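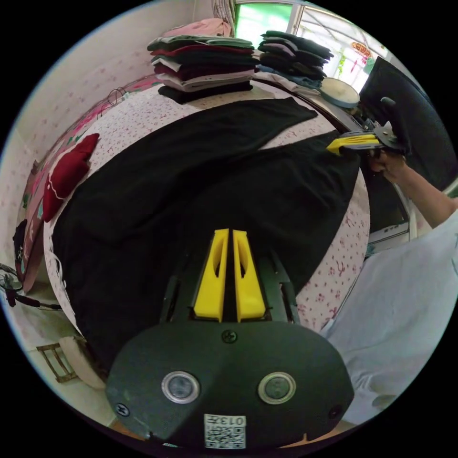 The big black one gets most of the bed to itself.

Folding Day at Drodport
By Archie Guthrie

I love a good folding session! April means the closet comes out, and a flowery sheet makes the best folding table I know.

Stacks at the far end, dark colors mostly, with a little light pink on top for cheer.

Pink bows on the sheet, and a round white clock lying face up by the TV. I want that teal rim in every room!

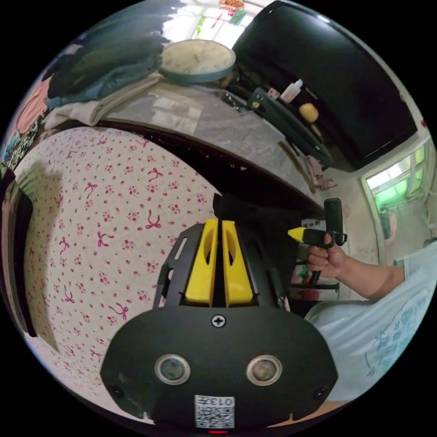 Nearly There

Black garment folded, zipper pull near the middle, and greens and maroons stacked up behind it. So satisfying!

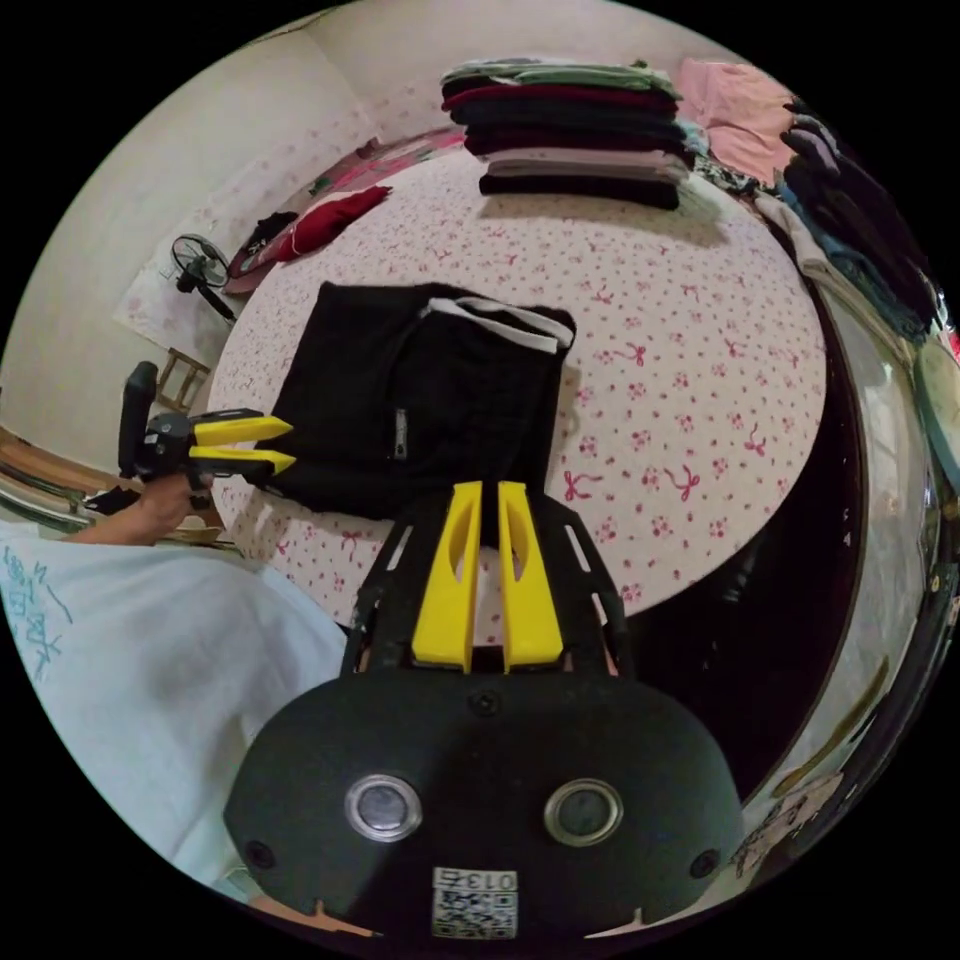

How long does a full closet take?
Plan on 40 minutes, plus 13 for socks.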